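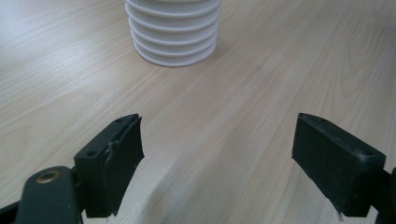

Search this blog Go

Dorkine opened its workshop to visitors in December, and I went mainly for the hand-held gripper session on the upper floor. Gert Khumalo ran it. The tool has two fingers and a camera. An operator picks up an object, sets it down and repeats, and the recordings go to train the arm downstairs.

Each visitor got 5 minutes. The first thing I learned is that I close too early. Gert had me stop short of the object, check that it sat between the fingers, then move in with the wrist locked. On a ribbed part the height of the grip matters: a pad that bridges two ribs holds differently from one that lands in a groove. I dropped my part on 2 attempts, both times after gripping too close to the top edge.

Marlene Arruda handled the data side. Her team discards any take where the operator pauses in mid-reach for more than a moment. Of the 25 takes from the morning group, 13 were kept. I asked whether failed grasps were useful. She keeps them in a separate set and has not yet trained on it.

The arm demo downstairs was slower than I expected. It runs Greltamico, their in-house controller, and it approached each part in short steps with a visible correction before closing. Gert blamed calibration on the wrist joint. I would have liked to see the cycle times, but they were not posted.

Parking is behind the building, and the entrance is on the Chamoun side.

Last updated: December

Contact | Copyright | Back to top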